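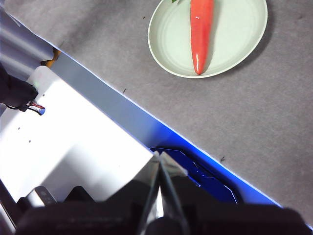 Figure 1. Carrot on a pale green plate.

School Lunch Vegetables and Plate Waste in Priltville
Project report, 18 March 2019
Prepared by Tuva Moen and Emília Charvát
Project advisor: Wenche Lie

1. Purpose

The project examined how many cooked and raw vegetables are left uneaten at lunch in the Priltville lower school. The kitchen had changed its menu in May of the previous year, and the school office asked for a record of the results.

2. Method

Trays were checked at the return window over 3 lunch periods. A total of 248 trays were included. Trays brought from home were left out. Leftover vegetables were scraped into a separate bin and weighed on the kitchen scale. Students were not told in advance which days would be used.

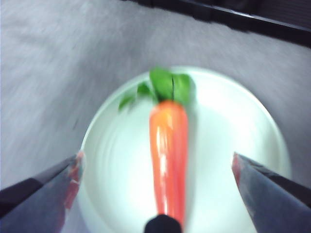

Figure 2. Carrot on a round plate.

3. Results

Raw carrots were returned less often than cooked carrots in every lunch period. Peas showed little change between periods. On the second day the line opened late, and many students left before finishing their meals. The weights for that day are reported separately in the appendix.

4. Limits of the Study

The kitchen scale could not weigh more than 500 grams at a time, so large amounts were weighed in batches. Second servings were not recorded.

5. Recommendations

The authors recommend that raw carrots be offered daily and that the lunch line open on time. Corina Barbu of the school kitchen has agreed to review the serving sizes before the next menu is printed.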